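Teleoperation Gallery: Two-Arm Bag Handling
Worku bench, August 5, 2018

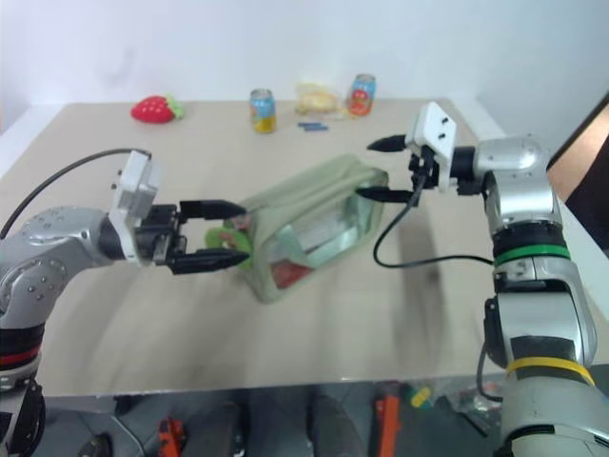
The bag task belongs to the Jemier set, which covers soft objects handled with two arms under remote control. Each arm carries a two-finger parallel gripper. The operator drives both arms at once from a pair of Pornow hand controllers, one per side, and joint angles, gripper opening and head camera video are logged to the same clock.

Sheer fabric is harder to demonstrate on than a rigid box. It folds under the fingers, and the contents shift when one end is lifted. Operators are told to approach the strap end with the left gripper and to keep the right gripper open near the far end until the strap is held. Small items, such as cans and a snack package, stay at the back of the table during bag episodes.

The set holds 3,795 episodes from seven operators. Episodes with a dropped bag are kept and tagged; those with a controller dropout are deleted. Playback on the arms runs at the recorded speed.

Two settings changed in March: the gripper force limit was lowered, and the Allside logger now writes one file per episode. Older episodes were converted and keep their original numbers.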